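작업판 공책, 2026년 5월, 금요일
쓴 사람: Saeed Shokri
판 이름: Jevgate (흰 판, 파란 부품 한 벌)

어제 쓴 글이 너무 짧아서 오늘은 조금 길게 씁니다. 제가 한국어로 공책을 쓰면 보통 단어만 남고 문장이 없어집니다. 그러면 다음 주에 저도 이해하지 못합니다. 그래서 오늘은 문장으로 쓰겠습니다. 틀린 표현이 있으면 연필로 고쳐 주세요. 볼펜은 뒷장에 비칩니다.

오늘 할 일은 원래 두 가지였습니다. 첫째, 받침의 틈을 다시 재기. 둘째, 판 위에 있는 표시를 정리하기. 오후에 세 번째 일이 생겼는데 그것은 아래에 씁니다.

먼저 판에 대해서 씁니다. 4월에 쓰던 판은 긴 변이 더 짧았습니다. 지금 판의 긴 변은 517 mm입니다. 길어진 만큼 부품 사이에 손이 들어갈 자리가 생겼고, 저는 이 점이 제일 마음에 듭니다. 옛날 판에서는 한 부품을 집을 때 옆에 있는 부품을 건드리는 일이 많았습니다. 그때 공책을 보면 "또 넘어짐"이라는 말이 계속 나옵니다. 제 글씨도 있고 다른 사람 글씨도 있습니다.

판을 검은 탁자 위에 놓는 방법은 바꾸지 않았습니다. 긴 변이 앞에서 뒤로 가게 놓습니다. 아침에 자로 양쪽을 재 보니 판이 조금 돌아가 있었습니다. 눈으로는 잘 모르겠는데 자를 대면 바로 보입니다. 누가 청소하면서 밀었을 수도 있고, 어제 제가 나사를 조일 때 밀었을 수도 있습니다. 다시 맞추었고, 가까운 쪽 모서리 두 곳을 탁자에 연필로 표시했습니다. 검은 탁자에 연필은 거의 안 보이지만 옆에서 낮게 보면 보입니다. 흰 색연필을 사면 좋겠습니다.

다음은 받침입니다. 벽이 서 있는 작은 흰 받침 말입니다. 우리는 이것을 회의에서 "다리"라고 부르기도 하고 "괄호"라고 부르기도 하는데, 한 가지로 정하면 좋겠습니다. 이 글에서는 받침이라고 쓰겠습니다. 벽 안쪽 모서리가 날카로워서 파란 부품이 조금만 기울어도 걸립니다. 걸리면 아래까지 내려가지 않고 중간에서 멈춥니다. 더 나쁜 것은 위에서 보면 다 들어간 것처럼 보인다는 것입니다. 그래서 저는 넣은 다음에 꼭 옆에서 확인합니다.

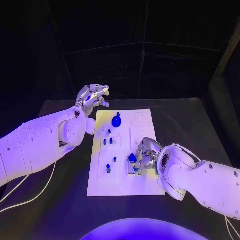 모서리를 어떻게 고칠지 세 가지 방법을 생각했습니다. 벽을 낮추는 방법은 쉽지만, 그러면 부품이 들어간 뒤에 흔들립니다. 틈을 넓히는 방법도 같은 문제가 있습니다. 그래서 벽은 그대로 두고 위쪽 모서리만 사포로 비스듬하게 깎기로 했습니다. 400번 사포가 없어서 240번으로 시작했는데 생각보다 빨리 깎입니다. 240번은 세 번만 문지르고 멈추는 것이 좋습니다. 저는 첫 번째 예비 받침을 너무 많이 깎아서 한쪽 벽이 얇아졌습니다. 그 받침은 버리지 않고 서랍에 두었습니다. "쓰지 마세요"라고 썼으니까 정말로 쓰지 마세요.

두 번째 예비 받침은 잘 되었습니다. 안쪽만 깎고, 바깥쪽은 손대지 않았습니다. 파란 부품을 손으로 넣어 보니까 조금 기울게 시작해도 스스로 바로 서면서 내려갑니다. 같은 일을 20번 했는데 한 번 걸렸습니다. 그 한 번은 제가 부품을 반대로 잡은 때였으니 받침의 잘못이라고 할 수는 없습니다. 다만 반대로 잡아도 모르는 부품이라면 그것도 문제라고 생각합니다. 부품의 한쪽에 작은 홈을 내면 손끝으로 알 수 있을 것입니다. 월요일에 그려 보겠습니다.

판에 올라가 있는 받침은 아직 깎지 않은 것입니다. 바꾸려면 나사를 풀어야 하고, 나사를 풀면 위치가 조금 달라집니다. 위치가 달라지면 이번 주 기록과 다음 주 기록을 비교하기 어렵습니다. 그래서 이번 주 기록이 끝난 다음에 바꾸겠습니다. 급하신 분은 저에게 먼저 말해 주세요. 그냥 바꾸고 공책에 쓰지 않는 것만 하지 말아 주세요.

점심 후에는 파란 부품을 모두 닦았습니다. 닦는 것은 중요하지 않은 일처럼 보이지만, 사포 가루가 구멍에 들어가면 핀이 끝까지 안 내려갑니다. 처음에 물을 조금 묻힌 천을 썼는데 가루가 반죽처럼 되어서 오히려 나빴습니다. 마른 붓이 좋습니다. 붓은 회색 손잡이가 있는 것을 쓰고, 끝나면 뚜껑이 있는 통에 넣어 주세요. 지난번에 그 붓으로 누가 기름을 발랐기 때문에 새로 산 것입니다. 이름표도 붙였습니다. "마른 일만".

부품 통의 무게도 다시 재어서 적습니다. 한 벌이 다 들어 있을 때 통까지 합해서 189 g입니다. 저울은 Allix에서 빌린 것이고 다음 주에 돌려주어야 합니다. 무게로 확인하는 방법은 제가 생각한 것이 아니라 Ahmadpour 작업실에서 배운 것입니다. 퇴근 전에 통을 저울에 올려서 숫자가 맞으면 다 있는 것이고, 모자라면 탁자 밑을 보면 됩니다. 작은 핀 하나는 가벼워서 숫자가 조금만 변하니까 저울을 천천히 읽어야 합니다. 급하게 읽어서 틀린 적이 한 번 있습니다. 핀은 제 소매 접은 곳에 있었습니다.

오후에 생긴 일을 씁니다. Predodetti 쪽에서 판 도면의 새 버전을 보내 주었습니다. 새 도면에서는 부품 자리의 이름이 다 바뀌었습니다. 우리가 "가운데 위"라고 부르던 곳이 이제 A 자리이고, 그 오른쪽이 B 자리입니다. 이름이 바뀌는 것은 괜찮은데, 방향의 기준이 도면과 우리 공책에서 서로 반대입니다. 도면의 위쪽은 우리에게 가까운 쪽입니다. 저는 이것을 한참 동안 몰라서 표시를 거꾸로 옮기고 있었습니다. 다행히 연필이어서 지웠습니다. 앞으로 이 공책에서 위쪽은 항상 먼 쪽이라는 뜻으로 쓰겠습니다. 도면을 볼 때는 종이를 돌려서 보세요. 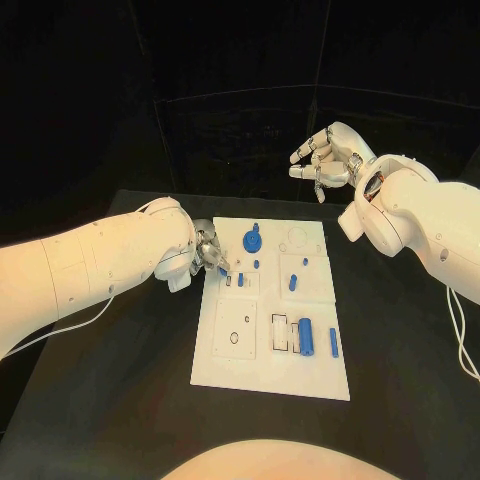
자리 표시를 어떤 굵기로 할지가 아직 정해지지 않았습니다. 굵은 선은 멀리서도 잘 보이지만, 선의 안쪽에 맞추는지 바깥쪽에 맞추는지 사람마다 다르게 생각합니다. 얇은 선은 그런 문제가 없습니다. 파란 톱니바퀴 모양 부품의 오른쪽에 있는 원은 얇은 선이고, 저는 그 굵기가 제일 좋다고 생각합니다. 원의 왼쪽 아래에 있는 작고 둥근 구멍도 좋은 기준점이 됩니다. 원만 있으면 판이 돌아가도 알기 어려운데, 구멍이 같이 있으면 방향을 바로 말할 수 있습니다. 그래서 다른 자리에도 원을 그릴 때는 가까이에 기준이 되는 점을 하나 같이 두자고 제안합니다.

핀의 자리에 대해서도 의견이 있습니다. 작은 핀이 큰 부품과 너무 가까우면 핀을 잡을 때 손가락이 큰 부품의 옆에 닿습니다. 제 손가락은 굵은 편이라서 더 그렇습니다. 손으로 시험할 때는 핀을 엄지와 검지로만 잡고, 나머지 손가락은 접어 두는 것이 좋습니다. 펴 두면 옆의 것을 밀게 됩니다. 그리고 핀은 위에서 똑바로 뽑아야 합니다. 비스듬하게 뽑으면 구멍 입구가 조금씩 닳습니다. 옛날 판의 구멍 하나가 그렇게 해서 타원이 되었습니다. 그 구멍은 아직도 제 책상에 있는 옛날 판에서 볼 수 있으니까, 궁금하면 와서 보세요.

손으로 시험하는 순서를 정리합니다. 지난주에 말로만 설명했더니 세 사람이 세 가지 순서로 했습니다.

1. 판이 모서리 표시에 맞는지 봅니다.
2. 마른 붓으로 구멍과 받침 안쪽을 텁니다.
3. 핀을 먼저 꽂고, 큰 부품을 나중에 놓습니다.
4. 받침에 넣은 부품은 옆에서 봅니다.
5. 한 번 끝날 때마다 바로 씁니다. 나중에 모아서 쓰지 않습니다.
6. 다 끝나면 통에 넣고 무게를 잽니다.

3번의 순서에 반대하는 의견이 있었습니다. 큰 부품을 먼저 놓으면 핀의 자리를 찾기 쉽다는 말입니다. 저도 두 가지를 다 해 보았습니다. 찾기는 쉬운데, 핀을 꽂을 때 힘을 주면 손이 큰 부품 쪽으로 미끄러집니다. 그래서 지금은 핀이 먼저입니다. 더 좋은 방법을 찾은 사람은 이 아래 빈칸에 써 주세요.

나사 이야기도 짧게 씁니다. 흰 작은 판들을 고정하는 나사는 손으로 조이고 나서 드라이버로 조금만 더 돌리면 됩니다. 세게 조이면 작은 판의 가운데가 아주 조금 올라옵니다. 자를 세워서 빛을 비추면 자 아래로 틈이 보입니다. 이 틈 때문에 큰 부품이 돌 때 한쪽에서 소리가 나는 것 같습니다. 확실하지는 않습니다. 월요일에 나사를 풀고 다시 들어 보겠습니다.

사야 하는 것: 흰 색연필, 400번 사포, 짧은 나사 한 봉지, 뚜껑이 꼭 닫히는 작은 통. 지금 통은 뚜껑이 헐거워서 떨어뜨리면 열립니다. 탁자에서 떨어진 파란 핀을 찾는 데 40분이 걸린 날도 있었습니다.

다음 주에 할 일: 깎은 받침으로 바꾸고 위치를 다시 재기. 부품에 홈을 낼 곳 그리기. 도면의 자리 이름을 공책 첫 장에 표로 옮기기. Predodetti에 방향 기준을 물어보는 편지 쓰기. 편지는 제가 쓰겠지만 보내기 전에 누가 한 번 읽어 주면 고맙겠습니다. 제가 "확인 부탁합니다"를 너무 많이 쓰는 버릇이 있습니다.

저녁에 잰 통의 무게는 아침과 같았습니다. 저울은 껐고, 붓은 통에 넣었습니다. 깎은 받침은 서랍 왼쪽 칸에 있습니다.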